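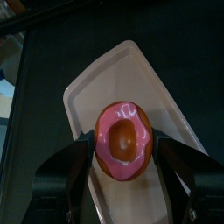 O trabalho do nosso grupo tratou da rotulagem de doces vendidos perto da escola e da forma como a cor influencia a escolha de quem compra. O tema saiu das aulas de Ciências, na unidade sobre aditivos alimentares. A cobertura rosa forte sobre a massa dourada, como a do donut de brinquedo, é a combinação que os alunos mais associaram a "morango" no questionário, mesmo sem provar nada. Na padaria Ambrosio, a cobertura rosa não leva fruta.

Metodologia

O questionário foi aplicado em abril, no intervalo das 16 horas, e teve 577 respostas. Também lemos os rótulos de 2 marcas de cobertura pronta, Gelteck e Zolix. As duas declaram corante e aroma. Só a Zolix informa polpa de fruta, no fim da lista de ingredientes.

Resultados

A maioria dos alunos disse que não lê o rótulo antes de comprar. Entre os que leem, quase todos olham a validade e o preço. A lista de ingredientes ficou em último lugar. Os alunos mais novos escolheram mais pela cor.

Limitações

Não conseguimos os rótulos da Stistel a tempo. Faltou também perguntar sobre alergias.

Compartilhamentos: 16
Comentários: 2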